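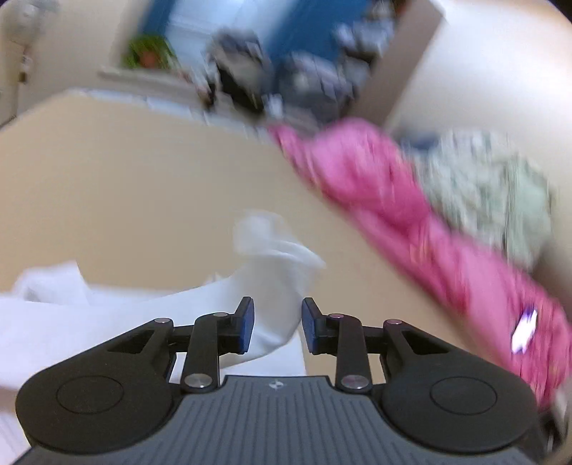

The white sock, before sorting.

The inventory began in October, in the back bedroom of the house on Agudelo Street. Milagros Yupanqui had been given the job by her cousin's lawyer, who wanted a list of everything in the drawers, and who had specified the format: item, material, condition, remarks. There was no column for value. The estate was small, and the contents were to be divided between two people who no longer spoke.

She worked from the top drawer down. Each piece was laid on the flat surface, smoothed, turned over once and entered. Shirts were folded in thirds with the sleeves behind. Cloths were folded in quarters. Socks were matched at the cuff, laid heel to heel and rolled from the toe. A sock without a mate was entered on a separate page, headed Singles, and left unrolled.

By four in the afternoon she had filled the page headed Pairs and most of the page headed Linens. Singles had one line.

Sock, white. Material not marked. Condition fair. Remarks –

She left the remark open and checked the drawers again. She pulled the lowest one off its runners and felt along the back panel of the dresser, where small things lodge. There was a button and a bus ticket to Nitmont. She entered the button.

Eliécer Ticona arrived at five to collect the first boxes. He was one of the two. He stood in the doorway with his coat on and asked how the list was divided.

"It isn't," she said. "I only write it down. The lawyer divides it."

"By what rule?"

"Alternate lines. Odd numbers to you, even to Jucélia."

He read through Pairs without comment, then Linens. At Singles he stopped.

"One line," he said. "So that's mine."

"If the numbering restarts on each page. If it runs on from Linens, it's an even number."

He considered this for longer than the item justified. His uncle had worn white socks in all seasons, including with sandals, and had darned them himself with a thread slightly too heavy for the knit. Ticona pressed the toe between thumb and forefinger, found the ridge of the repair, and put the sock back down on its own.

"Ask Jucélia if she has the other one," he said.

"I can't ask. I can put it in remarks."

She uncapped the pen and wrote it in small letters to fit the column: Mate possibly with J. Lins. Then she numbered the line, running on from Linens, and he carried the first box down to the car.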